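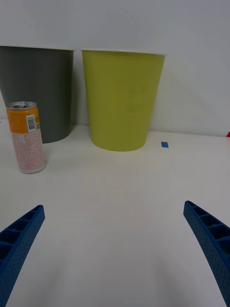 Figure 2. Two wastebaskets and a drink can.

3.2 What people say they throw away

Participants in all 32 households kept a paper diary of everything that went into a bin at home. We had expected the diaries to be incomplete. We had not expected them to be flattering. Going by the written record, Totley is a town that eats its leftovers, rinses its jars and has never bought a salad in a bag.

The bin weights told a different story, and the gap was widest on Sunday, when the diaries became very short and the bags became very heavy. Cârstea found the same pattern in apartment blocks and put it down to guests. Our households reported few guests, though several reported being tired.

Drink cans were the exception. They were written down faithfully, often with the brand, and diary counts matched bin counts in most homes. Condau and Rodia suggest that people record what they are proud of sorting – our data fit that reading, if not very tightly. Food scraps under some 500 grams were usually entered as "bits" or left out. We coded "bits" as food, after a discussion that took longer than it should have.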